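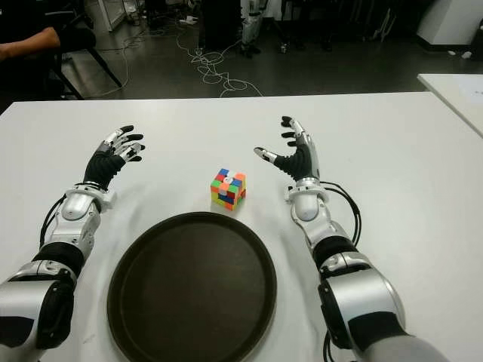 Automation and Training Group, Drustitz

Review: the Jendard two-arm teaching station
2025-08-26

We have had the Jendard since March. It is a pair of arms with five-fingered hands, a headset for the person teaching it, and the software that stores each attempt. Our group prepares handling tasks for the packing hall at Wuditz, and I wanted to know what the station would do to people's jobs as well as whether it could lift things.

The practice task is dull on purpose: a puzzle cube and a round brown tray on a white table. The cube is small next to the hands, so a careless approach shows up quickly. A full set is 110 attempts. Most of us can get through one in a day, though not happily.

Teaching is done sitting down, with the headset on and the arms held forward. A second person stays on their feet nearby. I would not run it with one.

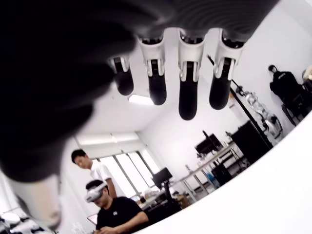

What changes for the staff

Packers who used to stand all shift now spend part of it in a chair. Backs are better, eyes and necks are worse. We settled on 90 minutes in the headset per person per day, and I would not go higher. Eleven people have been trained so far. The quick ones were the experienced packers, who already knew how they wanted to pick a thing up.

Their pay grade has not moved, and it should. Showing a machine how to do your job is skilled work and the rota still lists it as light duties.

The hands are the best part of the kit. The black ribbed covering wipes clean, and the fingertips are rounded and have not marked the tray. The thumb takes some getting used to – new people tend to forget it and pinch with the fingers alone. 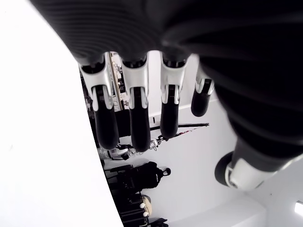

Fingers and thumb from the wrist camera.

Cables are the weak point. They loop along the outside of the forearms, and you learn to look at them before every set. Nic Aodha, who supplied the station, sent longer ties when we asked, which helped a bit. The manual is poor on this.

We repeat the task with the cube on the tray, starting with both hands open and clear of the table.

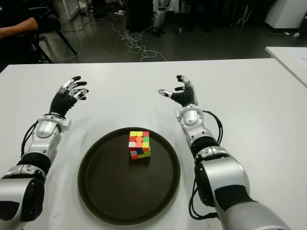

Verdict

Good hands, decent software, untidy cabling. Buy it if you can spare two people at a time and will pay them properly for it. We passed 2000 stored attempts before anyone at Wuditz asked to see the results, so allow for a slow start. Four out of five.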